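Lilville Technical Center
Interior Surfaces, Unit 4 handout: White matte work tables, surface condition and care 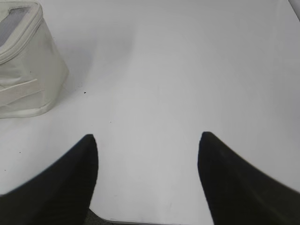

A reader of last term's handout objected that a white top is the worst choice for a shared workroom, as every pencil mark shows on it, and asked why the unit doesn't start with darker finishes. The objection is noted and is taken up in section 2. The short reply is that visibility of soil is a property we want in a teaching room. Dark finishes are covered in Unit 5.

1. Scope

This unit deals with flat, pale, low-gloss table tops used for sorting, cutting, assembly and layout work. It covers inspection, cleaning, marking out and clearing. It does not cover frames, legs, casters or height adjustment (Unit 6), and it does not cover food preparation surfaces, for which separate rules apply.

Terms used below:

Field: the continuous flat area of the top, excluding the outer margin.
Margin: the strip next to the edge, taken as 15 mm wide for this course.
Lip: the edge itself and its upper corner.
Burnish: a local rise in gloss on a matte surface caused by rubbing.
Ghost: a faint mark left after the soil itself has been removed.

Burnish and ghost are confused every term. A burnish is a change in the surface. A ghost is residue or stain. Burnish cannot be cleaned off, and trying to do so makes it larger.

2. Why pale and matte

A pale top reflects more of the room light back onto the underside and sides of the work. Small dark parts, offcuts and loose thread are found quickly against it. A matte finish scatters the light, so that a lamp overhead doesn't produce a bright spot at eye level. The user reads the work and not the reflection of the fitting.

The costs are the following. Graphite, ink and rubber scuffs show. Matte finishes have a fine texture that holds soil in the low points, and a quick wipe takes it off the high points only. Pale parts laid on a pale top are hard to see, and so is clear film. For white card or clear film, use a grey mat.

On the objection above: a dark top in a shared room tends to be judged clean when it is only dark. Adhesive residue and fine dust go unnoticed until they transfer to the work. In a room with several groups a day this matters more than appearance.

3. Shading and discoloration

Even a uniform top will look brighter in one area and darker in another. The gradient depends on the position of the lights, on the viewer, and on whatever stands beside the table. Before recording discoloration, do the following:

a) Look at the area from two sides of the table, at a right angle to each other.
b) Switch off the task light and look again.
c) Lay a sheet of plain paper next to the suspect area and compare.

If the darker area moves or disappears, it is shading and is not recorded. If it stays in place with the same outline, it is discoloration. Soft boundaries usually mean shading and hard boundaries usually mean a stain or an old tape line, but the boundary alone is not enough to decide on.

Warm afternoon light makes aged tops look yellower than they are. Inspections in September are done before noon.

4. Inspection procedure

4.1 Clear the top completely. Partial clearing is not accepted, including pushing items to one end.

4.2 Brush the field toward the nearest long edge. Do not brush toward a person.

4.3 Inspect the field under raking light. Hold the lamp low and to one side, and move the lamp, keeping your head still. Scratches appear as bright or dark lines depending on their direction to the lamp. Go over the field a second time with the lamp turned through a right angle.

4.4 Inspect the margin and lip. Run a gloved finger along the lip and stop at any catch. Chips are recorded by length along the edge, measured with a rule and entered in millimeters.

4.5 Enter all findings on the Derneck sheet. Positions are given from the left front corner, across first and then back. Do not mark the table.

Grades for the field:

0 No marks visible under raking light
1 Marks visible under raking light only
2 Marks visible in room light, surface unbroken
3 Surface broken, depth can be felt with a fingernail
4 Core exposed

Grade 3 and above goes out of use for layout work. It can still be used for sorting if covered with a mat.

5. Cleaning

Start with the mildest method and stop as soon as it works.

Step one: dry microfiber cloth, folded, straight strokes.
Step two: cloth dampened with water and a drop of dish soap, then a second cloth with water only, then dry.
Step three: isopropyl alcohol on the cloth, never poured on the top. Test in the margin first.

No abrasive pads, scouring powder or melamine sponge. Melamine sponge removes pencil very well and is the most common cause of burnish in our rooms. Work in straight strokes over an area larger than the mark. Circular rubbing on one spot gives a round shiny patch that shows from across the room.

Soap film is a frequent fault after step two. It attracts dust and makes tape lift. Check by drawing a dry fingertip across the field. If it drags unevenly, repeat the water wipe.

6. Marking out on the top

Temporary layout lines are made with low-tack tape only. Tape stays down for one session and is removed by pulling it back on itself at a low angle. Tape left over a break is the main source of ghosts. Gelik tape may be used on all tops in the building. Tanguy tape is for floors only.

Keep the margin free of tape, tools and parts. Items placed there are knocked off by sleeves.

7. Room data for the exercise

The practice record covers 118 inspections on the tables in the upper workroom, with 432 separate findings entered. Individual sheets list up to 15 findings. The record is on the course shelf and stays in the room.

Tasks

Sort the findings by grade and by zone (field, margin, lip). Give each group as a percentage and check that the total is 100. State how rounding was handled.

Identify entries that are likely to be shading, using the wording of the finding and the time of day noted on the sheet. List them separately and do not delete them.

Write a half-page cleaning instruction for a top with grade 1 marks and tape ghosts in the field. Name the step at which the user should stop.

Reading for next session: Unit 5, sections 1 to 3. Bring a cloth and a steel rule.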